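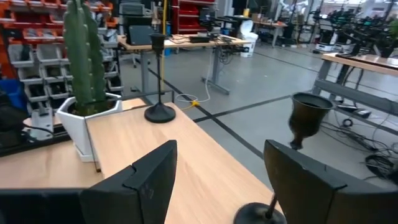

4.2 Desk plants and reported air quality

The claim that a potted plant cleans the air of a room is repeated so often that few papers bother to test it. Most trace back to small sealed chambers, and a sealed chamber is a poor stand-in for an office with a door and a vent. Sandhu's earlier review made the same complaint, and we see little since then to answer it.

We gave 200 office workers a plant for their desk and gave another 200 nothing. Plants were mostly slow growers, among them columnar cacti like the one in the white hexagonal pot in Figure 1. Sensors logged airborne solvents through September. Readings in the two groups could not be told apart. Even so, 62 of the workers with plants said their air felt fresher — a result we take as evidence about expectations, and weak evidence at that, as they knew what the study was for.

The Skelov scale used for the survey also worries us. It asks about "freshness" without saying what the word means, and people who like plants may simply score everything higher.
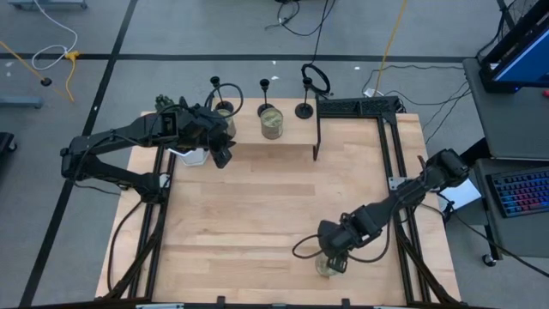 Would more plants per desk have changed the readings?

At normal ventilation rates, a few more pots would still remove far less solvent than the vents do, so we would expect the same flat result.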